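Support > Playback and Library > Known issues > Closed

Ticket: Episodes of Jisen out of order, end credits missing
Product: Clultico desktop player
Status: Closed, fixed in catalog update

Customer report: I bought the full run of the cartoon Jisen through Clultico. After the last update, season two plays in the wrong order. The two-part story "Mrema" starts with the second half. The end credits are also gone from most episodes, so I can't see who wrote or animated them. I signed out and back in. No change.

First response: We asked for the player version and a copy of the library log. The customer sent both. The log shows 469 entries for the account and no download errors. The files are complete. The order problem is in the episode list, which the player fetches from our server when it opens.

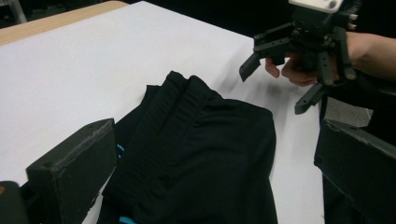

RALTHAM, June — We repeated the problem on a clean install with a test account. Season two came up in the order the episodes were first broadcast. The customer's older list used production order, and that is the order the studio asks for. "Mrema" was broadcast with its halves swapped, so broadcast order puts part two first.

Steps tried:

09:10 Cleared the list cache. Same order.
09:25 Switched the sort setting from Automatic to Production. The menu changed but the list did not.
10:40 Rolled the player back one version. Same order, so the player update is not the cause.
11:15 Compared the server list with last month's backup. The production number field is blank for every Jisen episode. With that field blank, the player falls back to broadcast date.

The credits are a separate fault. The skip marker for each episode was set to 100 seconds before the end of the file, and the player treats that marker as the end when autoplay is on. Turning autoplay off brings the credits back. We gave the customer this as a workaround.

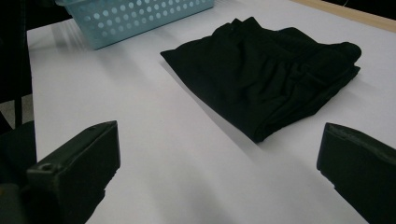

Clultico user, by reply: Autoplay off works, thank you. I can read the animation credits again. The order is still wrong on my side, and my watch history now says I finished episodes I haven't opened. Will that be put right too, or do I need to reset it myself?

Support: Watch history is tied to the list position, so it moved when the list did. Please do not reset it. It should line up again once the production numbers are restored.

13:30 Catalog team restored the production numbers from backup and moved the skip markers to the end of each file.
14:05 Test account shows the correct order. "Mrema" part one plays first. Credits play in full with autoplay on.
15:20 Customer confirms order and history are correct after a restart.

Other titles with the same blank field have been passed to the catalog team under a new ticket.

Contact support | Copyright Clultico | Back to top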